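Open day at the Collik Assembly, Zikavow

I have wanted to see inside the Assembly building ever since I moved to this side of the Erell, and last month I finally got my name down early enough. If you follow regional politics even a little, go. If you don't, go anyway, the staircase alone is worth the bus fare.

Doors opened at 10 and the queue already went past the tram stop. A very cheerful security man let us through in small groups, bags on the belt, coats off, and then you were simply left to wander until your tour was called. I had expected ropes everywhere. There were hardly any, and you could walk right up to the old ballot boxes in the entrance hall and read the labels on the side. One of them still had its wax on.

Our guide was Rostislav Říha, deputy clerk of the chamber, and I can't praise him enough. He talks fast, he knows every row the place has ever had, and he refuses to take sides in any of them (we tried). He began in the petitions office, a narrow room on the first floor with a counter and a bell. Any petition with 4000 signatures has to be read aloud in the chamber, the whole text, by the person who brought it in. The member for Wan once tried to have that changed to a written summary and lost by a single vote. Říha told the story with such relish that two people at the back clapped.

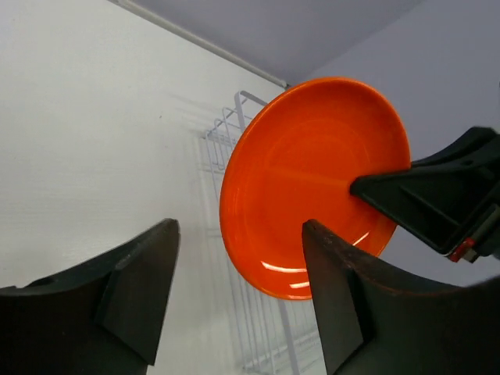 From there we went into the chamber itself, and I'm afraid I gasped. It is much smaller than it seems on the evening news. There are 45 members, and they sit so close together that a whisper on one bench can be heard on the next, which explains a lot about the coalition talks. We were allowed to sit anywhere except the speaker's chair. I chose a seat in the opposition's second row and found the desk lid covered in tiny scratched initials. Members get a stern letter if they are caught adding to them, said Říha, and he has signed a few of those letters himself.

The best half hour was the mock vote. We had a proper motion on free bus travel for everyone under 18, two speakers for and two against, and then a division with everybody trooping out through one door or the other. A girl of maybe twelve spoke against it, on the grounds that the buses were full enough already, and she was so good that she swung half the room. The motion fell. Her father had voted for it and took some teasing on the way back in!

I asked about the winter, when the square outside was full of people every evening and the budget had to be passed with the windows shut against the drums. Říha didn't dodge it. The public gallery stayed open throughout, he said, and on the worst night the speaker stopped the sitting twice so that people who had been waiting in the cold could come up and be seated. He showed us the gallery book, where visitors write their names and, if they like, a remark. There are pages and pages from those weeks, some polite, some certainly not, and all of it is kept. I could have stood there reading until closing time.

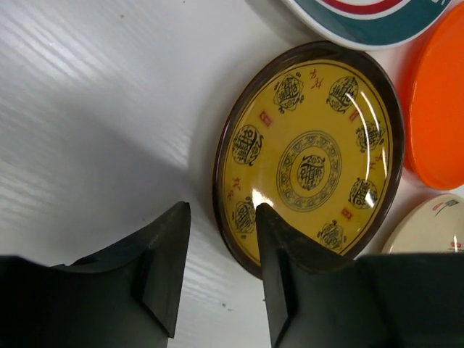

The seal room comes last on the tour and I nearly skipped it for the café, so let me save you from that mistake. Every law passed here is still stamped by hand, and the press is a great iron thing with a handle as long as my arm. The present seal has a bridge, a river, a tower, three sheaves and a motto squeezed in round the edge, and at the size of a coin you can't make out any of them. There was a lively chat about what a new one should look like, because the Assembly is asking for ideas from the public until January. Mine would go the way of the yellow plate with the brown rim: a single dense, rounded seal-script character in the middle, fine brown bands of pattern in a ring about it, and seven round emblems set evenly about the whole. You'd know it across a room. Říha wrote my suggestion on a card and dropped it in the box with the others, and promised that each one would be looked at.

A few practical notes for next time. The guided tours fill up quickly, so ask for a slot at the desk as soon as you're in. The lift to the gallery was working and the staff were quick to offer it. The café does a very good poppy seed cake and runs out of it by lunch. Photographs are fine everywhere except the petitions office, where there are names and addresses on the desks.

Ordinary sittings are open to the public as well, with no booking, and you go in by the side door on the river front. I've already been back for the second reading of the allotments bill. It ran two hours over and I stayed to the end.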